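The Pink Bucket Theory of Tidying
The Uster Street Household Letter, February 25, 2019

I have been putting things in buckets again, so you get a letter about buckets.
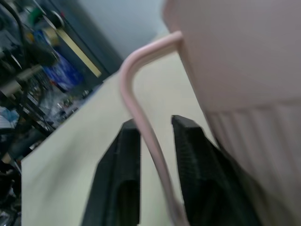 Mina wrote in after the last letter to say that containers are how clutter gets promoted, and that if I owned fewer bins I would own less stuff. She also said that anything with a handle gets carried to a new room and forgotten there. I read it out loud at breakfast and got a lot of nodding from my own family, so thank you for that, Mina.

She's partly right! I have a shelf in the hall closet holding nothing but empty containers I bought to hold things. Two of them are inside a third one. I don't have much of a defense for it, except that they were on sale and they stack.

But I'm going to stick up for the handle. The pale pink plastic one with the ribs down the side and the thin pink wire handle has done more for my house this winter than any of the lidded boxes, and the handle is why. A box sits where you put it. You bring things to it, one at a time, across the house, and at some point you get tired and leave the last few on the stairs. A bucket comes with you. I go through the downstairs after supper with it over my arm and pick up whatever doesn't live there — hair ties, a screwdriver, the dog's brush, library cards, a sock (always a sock) — and then I walk the same loop the other way and drop everything off.

It takes me 12 minutes if I don't stop to read anything. It takes a good deal longer if there's a catalog.

The first week I made the mistake of letting the bucket sit full overnight. By morning it had become a place. People were reaching into it for the scissors. My youngest put her homework in there on purpose, because she figured it would be easy to find, and it was, but you can see where that leads. So now it gets emptied before bed, even if the emptying is sloppy, and then it goes upside down on top of the dryer. Upside down matters more than I expected. Right side up, it had a glove and two receipts in it by lunch.

I tried the same routine with a cardboard box and with one of those soft fabric cubes, and I didn't care for either one. The box needs two hands, so you keep setting it down to pick things up, and then you've got to go back for it. The fabric cube sagged and swallowed all the small stuff into its corners. I found a key in there that we'd already paid to replace. Plastic you can just rinse in the tub, and you can hear it when something drops in, which sounds silly until you've spent an evening hunting for an earring.

About wire handles. I know some of you don't like them, and Tjoa, you've told me so more than once. They're thin and they do dig in if you load them up. A few things I've picked up along the way:

Keep the load light enough that you can hold it in your fingers instead of hanging it from your elbow. If it's an elbow load, make two trips.

Check the spots where the handle meets the rim every so often. That's where mine have given out in the past. One let go on the basement stairs with a winter's worth of clothespins in it, and I was still finding them at Easter.

If it bites your hand, wrap the middle in an old strip of flannel or a bit of bike handlebar tape. I used flannel on the garden one and it's lasted two seasons, though it's gone a funny color.

Don't pour from it by the handle. Tip it from the bottom with your other hand. I say this as someone who has chased marbles under a refrigerator.

I should tell you about the table too, since the table is the other half of this. Ours is supposed to be for eating and for sorting, and for most of the fall it was for neither one. It had mail on it, and a puzzle we were all tired of and nobody wanted to be the one to break up (2,000 pieces, mostly sky). We ate around the puzzle for so long that we had assigned elbows. I finally slid it onto a sheet of foam board and put it under the couch, where it can stay until someone misses it.

With the table clear, I've got somewhere to set the bucket down and tip it out when the load is a mixed one. Tipping it out is the trick I'd been skipping! I used to dig through from the top, pulling out one thing, walking it to its spot, and coming back for the next. Now everything goes out flat on the table, I push it into piles by room, and each pile goes back in the bucket for its own short trip. Bathroom pile, upstairs pile, garage pile. The leftovers, the little plastic parts from who knows what, go into a jar on the windowsill. When the jar's full I throw it all out without looking. I have regretted that exactly once and it was a remote control battery cover, and tape works fine.

A neighbor who tried the loop told me her trouble was the upstairs pile. She'd bring it as far as the bottom step and lose heart. I had the same trouble. What worked for me was doing upstairs first, while I still had some go in me, and finishing in the kitchen where there was tea. If your house is all on one floor you can ignore this paragraph and feel lucky.

Now for the kids' version, because several of you asked. Mine each got a small pail of their own from the Plindov outlet, 3 dollars apiece, and I told them they could choose what got picked up as long as the pail was full by the time the song ended. The first night I got a pail of couch cushion crumbs and a live ladybug. The second night was better. They like a rule that can be argued about, so we've had some long talks over what counts as full, and whether a pillow is cheating. (It is.) My older one figured out that a single rain boot fills the whole thing. I let it go, because the boot did need to be picked up.

I wouldn't give a really little one the wire-handled kind, by the way. Get the molded handle or a rope one. The wire will pinch where it folds down, and then nobody in the house is tidying anything.

What I haven't solved is paper. Paper doesn't belong in the bucket. It gets bent, it slides down the side and sticks to the bottom, and the one time I picked up the mail that way I carried the water bill around for days under a pair of swim goggles. Paper has a tray by the phone and I go through it when I'm on hold. I'm on hold a lot, so it works out better than it sounds, but if you've got something smarter, please send it in. I'd also love to hear from anyone who has gotten a teenager to bring down glasses from a bedroom without being asked. I counted on the bucket for that and the bucket let me down.

Back to Mina's point for a minute, as it's been bugging me. I went and pulled out every container in the hall closet after I got her note, and I was ready to write to you all and say she was wrong and each of them had a purpose. Well. There was a bread basket from a wedding. There was a tin with the lid rusted on. There was a long, narrow tray I'm fairly sure belongs to a dishwasher we no longer have. I sent most of it off to the church sale and kept what I'd used since the new year, and the closet door shuts now with the vacuum inside, and it hasn't done that in years. So I'll give her that one. I'm keeping the handles, though!

A few odds and ends before I go.

The swap shelf at the library is taking plastic tubs and pails again through the end of February. Please wash them first. Somebody left a lovely big one last year with fish food still in the bottom and it had to sit outside.

If you ordered labels with the group, they're in, all 40 sheets, and they're on my porch in the blue cooler. Help yourself and check your name off the list. They stick very well to glass and not so well to ribbed plastic, so if your bin has ridges, tie on a tag instead or stick the label up on the smooth part by the rim.

I still have someone's cake carrier. It has been here since the chili supper and it's a nice one, so I can't believe you don't want it back.

Next time I'm going to try to write about the junk drawer, if I can get it open. There's a spatula wedged in crosswise and it's been holding the line since Christmas. Send me your drawer stories and tell me what you keep in there that you'd be embarrassed to explain to company. Mine has a doorknob.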